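From: Gerardo Layug
Date: Sunday, November 14, 2021
Subject: Re: [gripper-users] Viltuma jaws on soft items

On the Baluyot thread someone wrote:
> We get clean grasps on boxes but pillows and folded
> cloth are hit or miss. Is it the pads or the camera
> angle? We are still on the October firmware.

I would look at the pads first. I ran 49 grasps on bedding with the linked-arm jaws and the dark blue pads, using two hand-held units, and 7 of them slipped. All 7 were on the thick part of a pillow, where the jaws close before they have enough cloth between them.

The camera is on the gripper and looks straight down past the fingertips. The view bends a lot toward the edges, but the tips stay in it when the jaws are open.

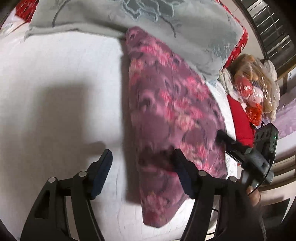
Settings I used

1. Exposure fixed at 900. With auto exposure a white sheet changed brightness every time the hand's shadow crossed it.
2. Jaws fully open on approach, then down onto a corner of the pillow – the middle is too thick.
3. Controller log on from the start. The Rutonent default drops the first 464 samples.

I have not tried the Arkimach pads yet. If anyone has a spare set, please write to me off list.

Gerardo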